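Le parquet d'Uldis Bite

Uldis Bite entretient les locaux de Petmont depuis le premier jour, et il parle des sols comme d'autres parlent de vin. « Un plancher en bois, ça se lit ! Le matin, avec la lumière rasante, je sais où on a marché. » Il a 121 m² à faire, le mardi de préférence, avec un balai plat presque essoré. « Jusqu'à 40 lames par passage, toujours dans le sens du bois. »

Le grand mur blanc l'occupe aussi - il y passe une éponge douce, sans frotter.
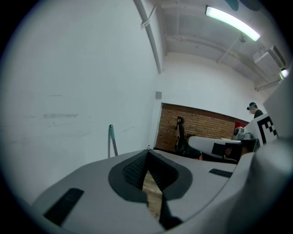
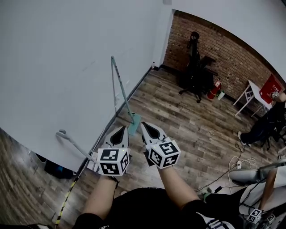
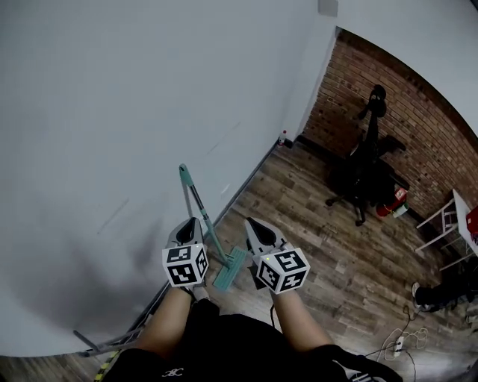
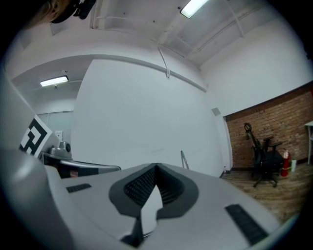 Quelle quantité d'eau faut-il pour un parquet ?

Très peu : un balai humide suffit, et l'eau ne doit jamais stagner entre les lames.

« Chez Eichhorn, on lavait à grands seaux, raconte-t-il. J'ai tout réappris ici, et j'adore ça ! » Il commence par le fond et termine à la porte.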